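Sorkari Hand-Held Teaching Gripper

I built the first Sorkari because I was tired of driving an arm around with a joystick just to show it how to pick up a sock. With this one you hold the gripper yourself, squeeze, and do the job the way you'd normally do it. The recording goes to the arm later and you never have to wrestle with a remote.

It weighs 343 grams with the camera on, and a charge gets you some 122 short demos before it wants the cable. There are 2 grip sizes - if you're between them, get the smaller, my wrist thanked me for it. Anika Begay tested both for me and went through a whole bin of soft toys in one evening (her idea, and a great one!). Soft stuff is where I'd start too. Plush folds up and hides its own edges, so you learn pretty quickly to come in slow and get a good pinch before you lift.

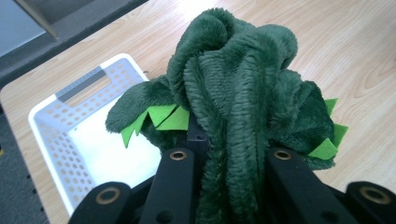 Do the same pickup from a few different angles and don't toss the clumsy tries right away, I keep mine in a separate folder and go back to them more than I expected. In the box you get the gripper, a charging cable and a spare set of finger pads. The wall mount is sold separately, and the next batch ships in April.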